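Week 4 – Who packs the box now?

Last week we stayed with the big picture, and I promised we would get down to one building and the people in it, so let's go to Grovevell, the packing hall at Bremden. Before the change it had 43 packers on the day shift, and most of them could fill a mixed order by feel while talking about something else entirely. Please keep that in mind as you read Laing's chapter, which is very good on output and a bit thin on talk.

Soft packs are where the work gets interesting. A carton has the decency to keep its shape, but a spouted pouch bends and slides, and the fingers have to come in near the stiff part – the base of the spout – if they are to get any sort of hold on it.
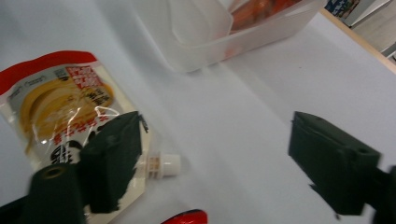
Sidra Malik told our May visitors that she missed the noise of the old line less than she had expected, but that her wrists had stopped hurting and her days had grown longer, "and I can't tell you yet whether that's a fair trade."

I'd like you to sit with that remark for a while. Her job title is the same as before, yet she now spends much of her shift watching and correcting, and her pay grade was written for lifting. Come ready to say what you would change first, and bring about 200 words on it.

Share 3
Comments 4

Related notes
Week 3 – Counting the hours at Collon
Agnes Strachan on job titles and pay
Reading list for Laing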